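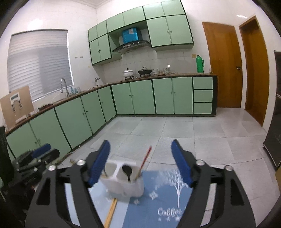

Photo: Noreen Marwat

Kitchen sorting, day one. I said I'd write up how we did the green kitchen at Greltivgate, so I'm doing it as a thread. Noreen took the photo, the opinions are mine.

Started with the cutlery. We eat at the table by the window and cook at the other end, so for years everything lived in one drawer and everyone walked back and forth for it.

Now the things we use at the table stay at the table. White plastic holder, rounded compartments, sits on the far edge of the placemat. The black spoon stands up in it. Chopsticks are lying in front because I hadn't decided about them yet.

The placemat is the blue one with the white tree and "Coffee" on it. Igor wanted a plain one. I like the stars, so it stays.

Rule for the holder: if it wasn't used this week it goes back in a drawer. I took out 2 tin openers and a whisk on the first go. No idea why a whisk was ever in there.

On to drawers. There are three in a stack to the right of the tall doors. Top is cooking tools, middle is tea towels, bottom is foil, bags and string. We had it the other way up before and I was bending down for a wooden spoon every evening.

Someone will ask about the cabinets. They are light green with dark trim and small round knobs, and they came with the house. I've wiped the doors down with warm water and washing-up liquid and left it at that.

Rozália asked if I'd paint them. No. The paint I priced was over 100 for the whole room and I'd rather fix the tap.

The brown edge on the worktop does show crumbs less than the white one in our last flat. Small thing but I notice it when I'm clearing up.

Cupboards on the left wall: plates nearest the table, then bowls, then pans, then the baking things at the corner end. The corner is awkward to reach into so it gets what we use least.

Labels. I bought a roll of 200 stickers and used nine. Flour, rice, both sugars, lentils, oats, salt, and two I've since peeled off. If you can see what's in the jar you don't need a label on it.

Floor is pale grey tile. Sweep first, then mop, and do it before you start pulling things out of cupboards - I did it after and had to move two piles of pans twice.

Hauke asked where the chopsticks ended up. Left compartment of the holder, thick ends down. They tip it a bit if you put more than two pairs in.

Still to do: the tap, the shelf behind the door, and the bag of lids that don't fit anything. Jozefína is coming in May with her drill, so the shelf will wait until then.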